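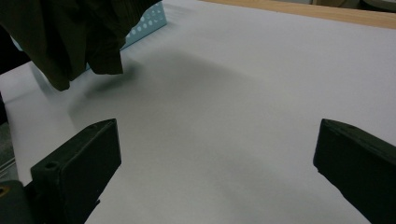
*Jaws open over the white sheet, green cloth and blue basket behind.*

**On trial: the Omico hand-held gripper pair**

Several readers asked us in June if we could look at the Omico pair, which Tondent now offers as a rental kit as well as for sale. We had it for 9 days in our own rooms, and we used it mainly with cloth. Most reviews that we have read are made with blocks and cups, and those are kind to any gripper. A garment is less kind.

The kit arrives in one case. It contains two grippers, the cables, a set of spare finger pads, the Ako recording software on a stick and a printed guide of few pages. The guide is clear but it was written for the earlier version, so two of the drawings show a button in a place where no button is now. Tondent told us that a new guide is being printed. Please ask for it if you order, because the question of the button cost us most of the first morning.

Setting up is not difficult. The grippers are connected by cable, one cable to each, and Ako finds them without any drivers. We then had to calibrate the opening of the jaws, and for this the software asks you to open and close each hand 5 times, slowly. If you do it too fast, it does not complain, it only gives you a bad calibration. We would like to see a warning there.

For the work itself we put a white surface on the table, and this I recommend to everybody. Dark cloth on a pale wooden top is also possible, but in our recordings the edges of the garment were much easier to see against white. We had a plastic basket at one side and we worked with one garment at a time – picking up, spreading, making a fold, putting away. After some hours the movements become natural. In the beginning you hold the gripper too tightly and your wrist gets tired.

The finger pads are flat on the inside and quite broad. For thick fabric they are good. You can take a whole fold between them and it stays where you want it. For one single layer of a thin shirt they are less good, and often we took two layers when we wanted one. The narrower pads from the spare set helped a little. Changing them is a matter of a small screwdriver, which is not in the case.
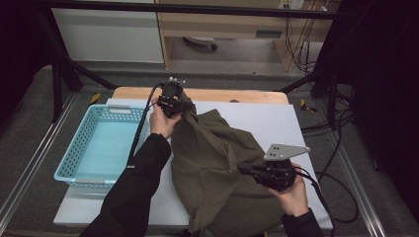
The two hands must also learn to work together, and I think this is where most of your practice time will go. What helped us was to let one hand hold a corner up and do nothing more, while the other one looks for the next place to grip. When both hands moved at the same time we pulled the cloth out of shape and had to begin again. In total we made 200 recordings, and 100 of them we kept. The others were stopped by ourselves, mostly because of a bad grip, and only a few because of the software.

The cables are my main complaint. They are thick and rather stiff, and they like to lie exactly where you want to put your sleeve or your basket. We tried to lead them to the outside of the table, which is better, but with large movements you still feel them pulling at the hand. Tondent says a wireless version is not planned for this year.

Ako does what it promises and not much more. Recording starts and stops with one key, every file gets a number, and you can add a note of one line. Searching in the notes is not possible. The export was without problems for us, but it is slow, and it is wise to let it run during lunch.

A word on service. Repairs are done by the Malinowski workshop, not by Omico itself. One of our grippers had a little play in the jaw from the first day, so we sent it in and it came back tight, with a short letter saying which part was changed. During this time we had a replacement on loan. I found this very correct, and I hope they can keep it so when more kits are on the road.

Who should take it? If you record a lot of handling tasks and you have a fixed table for it, the kit is worth the rent. If you must carry it from room to room, the cables will annoy you more than they annoyed us. People who work only with thin fabrics should first ask Tondent for a trial with the narrow pads.

Rental orders for the autumn are open from September 2026 and go through Tondent directly. Our recording notes, with the settings we used in Ako, can be had from the editorial office on request.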